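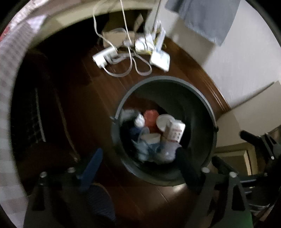

Gripper fingers catching on the rim of a bin when reaching in at an angle

Posted in Home builds > Grippers and end effectors

Tavion Kincaid

I am building a hand-held gripper at home, with the idea of recording tidying jobs and later running them on an arm. The mechanism is a parallel linkage driven by one small servo per tool. The fingers are long and rounded at the tip, held on with two screws at the end of each arm. Opening at the tips is 110 mm.

Picking things off a flat floor is fine. The trouble is the bin. The task is to take a light item (tissue, a wrapper, a small carton) and put it in a round household bin, and also the reverse, taking one item back out. With the tool coming in low, one finger goes over the rim and the other stays outside. If I then close, the wall of the bin is what gets gripped. If I come in higher, both fingers clear the rim but the arms foul it before the tips reach the rubbish.

Things tried so far:

Longer fingers, by 9 mm. Made almost no difference to the reach and they flex more.
Slower closing speed. No difference.
Moving the bin away from the wall. Helps the wrist, does nothing for the rim.

I would like to keep the same fingers for floor work. Is this a matter of geometry, or should I be looking at the control side? The printed parts are all from the Killuvau files, version 2, with the arms unmodified. Servo is a Pronis.

Mawuli Tetteh

Geometry. Leave the control side alone for now.

Work out the width of the tool at the height of the rim, with the tips at the depth you want. On the Killuvau arms the widest point is the outer knuckle of the linkage, and it gets wider as the fingers open. So you arrive with the gripper fully open, which is the widest state, and try to put that through a round hole. Measure across the outer knuckles at full opening and compare it with the inside diameter of the bin at the rim, then take off whatever error you have in placing the tool. I expect you will find very little left over.

Three changes, in the order I would make them.

1. Part-close before entry. You do not need 110 mm for a tissue. Set a second preset at half opening and use it whenever the tool goes below the rim. Open further once inside if you must.

2. Come in vertically. A low approach over a rim will always put one finger each side of the wall at some point, as the line between the tips crosses it. Rotate the wrist so that line runs parallel to the nearest part of the rim. Then both tips cross together. This alone may cure the fault you describe.

3. Add a spacer between arm and finger. Longer fingers flex because the extra length is in the thin section. A stiff block under the two screws gives you the reach without it. Use longer screws and check that they do not bottom out.

For putting things in, you have no reason to enter the bin at all. Release above the rim and let the item drop. Light plastic may cling to the fingertips, in which case open fully and give it a small shake.

One more point. Items lying against the wall of the bin are a separate problem and I would leave them out of the first set of recordings. Take from the middle of the heap.

Norkthorpe

Get a wider bin. I had the same thing with mine and went to a square storage tub from the shed. Never had a problem after that.

Also check your servo horn is tight, mine was slipping and I lost an evening to it.

Tavion Kincaid

Thanks both. A wider bin would work but the arm will have to use whatever bin is in the room, so I would sooner fix the tool.

I have done the first two of Mawuli's changes. Across the outer knuckles I get 200 mm at full opening, so there was far too little clearance for a hand-guided approach. With the half-open preset and the wrist turned along the rim, entry is much more reliable. I still touch the rim now and then on the way out, usually with a bulky bag in the fingers.

The spacer is drawn but not printed. Would you make it in PETG or is PLA stiff enough at this size?

Mawuli Tetteh

PLA is the stiffer of the two and will do for this. Print it flat with solid walls round the screw holes. PETG only if the tool lives somewhere hot. On the way out, lift straight up until the knuckles are clear before you turn the wrist. The Fiadzo build notes have a drawing of a similar block, with the screw lengths marked.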